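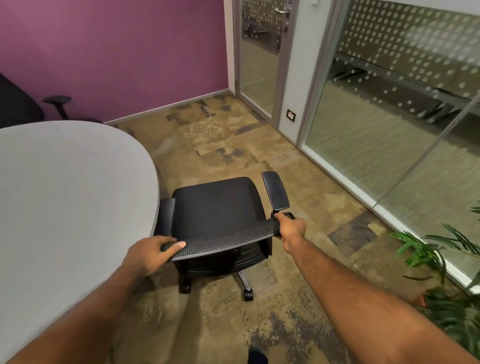
# Meeting room chairs keep catching on the carpet, any fix?

**Posted by dastbridge_desk, May 23, 2024**

I look after a small meeting room (patchwork carpet, big rounded table, black mesh-back chairs on casters) and I'm losing my mind a bit. Every time I go to tuck a chair back in I end up grabbing both ends of the backrest and tipping the whole thing toward me to get it moving. They rolled fine until February! The carpet squares went down right after that. I'd rather not buy new chairs, and a plastic mat would look awful in there. Is it the wheels or the carpet?

**mopandbucket**

Could be either, but start with the wheels. Flip the chair over, pull each caster straight out of the base (mine needed a good tug) and look at the axle. When I did ours they were packed with hair and carpet fluff, and I got it out with a seam ripper and tweezers. Put them back and try again on a hard floor. If it rolls nicely there and still drags on the carpet, then it's the pile, and you want bigger casters made for carpet. I paid $50 for two sets from Preltard and they've been great. Measure the stem before you order, I got that wrong the first time and had to send them back.

Also, stop lifting by the backrest! I did that for years and one of mine got wobbly where the back joins the seat. I push from the armrests now, or down low on the seat.

**zarumden_fan**

just get chairs without wheels, we did and it's so much quieter

**mopandbucket**

Forgot to say, check the edges of the carpet squares too. One of ours had lifted and the wheels stopped dead on it every time. Double-sided tape sorted it.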